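Speaker notes - stitched joints in canvas and sailcloth, Brondham, March 16, 2019

Slides are numbered to match the headings. Skip slide 6 if we start late.

## 1. Scope

- Talk covers hand-sewn joints in heavy cotton canvas and medium polyester sailcloth. No leather, no webbing.
- Most of the test pieces came out of the Prorkard cover job. The rest were cut new from the same roll.
- Terms: a running joint uses one continuous thread. An interrupted joint uses separate stitches, each tied and cut.
- Ask for questions at the end of each slide, not during.

## 2. Why joints fail

- Thread rarely breaks first. The cloth tears along the line of needle holes.
- Holes too close together act like a perforated stamp. Show the torn sample, pass it round.
- Second cause is uneven tension. One tight stitch takes the load until it goes, then the next one takes it.
- Third is chafe on the thread where it stands proud of the cloth. Covers on moving loads show this within a season.
- Rot is a separate subject. Point people to the handout.

## 3. Test set-up

- Strips 100 mm wide, joined across the middle, pulled in the bench clamp at a steady rate.
- Same needle and same waxed thread throughout. Thread from one reel, Sketell, medium weight.
- Load read off the spring gauge at first visible tear and again at full parting. I use the first figure.
- 90 strips in the set. Spoiled strips were thrown out before pulling, never after.
- Clamp jaws were lined with rubber. Early strips slipped without it and those readings are not in the set.

## 4. Running joints

- Quick to sew and easy to keep straight.
- Tension evens itself out along the thread under a slow load, up to a point. Waxed thread slides less, so it evens out less.
- Weakness: one cut in the thread loosens the whole run. A back stitch at every hand's width limits this.
- Draw the locked version on the board. People confuse it with a plain back stitch.

## 5. Interrupted joints

- Each stitch stands alone. If one goes, the neighbours hold their own tension.
- Slow. Allow 2 hours for a length that takes half an hour as a running joint.
- Stitch should cross the join square. A slanted stitch pulls the edges sideways as it tightens and the cloth puckers.
- Knot should be small and drawn down flat. Leave short tails - long ones snag, and tails trimmed flush let the knot work loose.

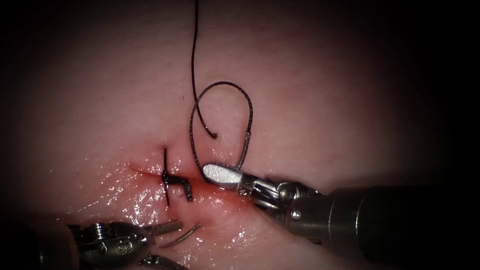 ## 6. Thread choice

- Braided holds a knot well and is rough on the cloth as it passes through. Wax helps.
- Twisted is kinder to the hole and unlays if handled too much.
- Single-strand is slippery. Needs extra turns in the knot, which makes the knot bulky.
- Dark thread on pale cloth for anything that will be inspected later. It makes a missed stitch easy to find.
- Do not get drawn into cotton against polyester. It takes the rest of the session.

## 7. Recording results

- All readings are kept in Lemma, one row per strip. Columns: cloth, joint type, spacing, load at tear, load at parting, remarks.
- Remarks column matters most. "Tore at hole" and "thread parted" are different failures and the load alone does not tell you which.
- Printed copies limited to 200 sheets, so one per bench.

## 8. Recommendations

- Long straight edges under even load: running joint, locked at intervals.
- Corners, patches and anything near an eyelet: interrupted.
- Widen the spacing before going up a thread size.
- Turn the edge under at least once. Raw edges gave the lowest readings in the set for both joint types.
- Still to do: repeat the pull tests on wet canvas. The clamp needs new rubber first.

Leave slide 8 up during questions. Samples go back in the flat box, torn ones on top.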